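Skandano, 2021-09-05 - Wir haben ein Ergebnis, und ich freue mich wirklich, dass ich es endlich erzählen darf! Unser Team bei Skandano hat mit Inix ein Lernverfahren namens Studik entwickelt, mit dem Roboter in ganz normalen Büros zurechtkommen sollen. Seit März haben wir dafür 1,000 Durchläufe aufgezeichnet, verteilt auf 60 Aufgaben.

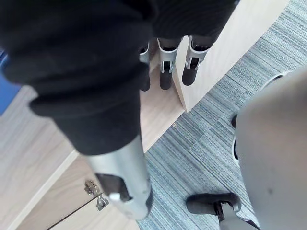
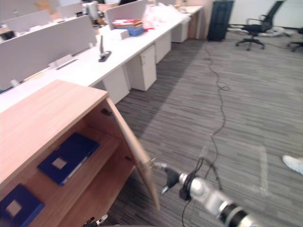
Studik lernt Bewegungen über den Kontakt, also darüber, wo ein Greifer ein Möbelstück anfasst und wie sich der Widerstand unterwegs verändert. Das klingt trocken, ich weiß, aber gerade an Türen sieht man schön, was gemeint ist: Der schwarze Zweifingergreifer liegt an der freien Kante der offenen Schranktür, weit weg vom Scharnier, und dort reicht schon wenig Kraft. Solche Stellen sucht sich das Modell inzwischen selbst, auch bei Schränken, die im Training nie vorkamen.

Bei unbekannten Möbeln braucht Studik jetzt im Mittel 2 Versuche, vorher waren es 6. An Schubladen hakt es noch (die Griffe sind einfach zu verschieden), da sind wir dran. Als Nächstes testen wir bei Treloar im laufenden Betrieb. Den Bericht mit allen Messwerten schicke ich gern zu - eine kurze Nachricht an unsere Pressestelle genügt.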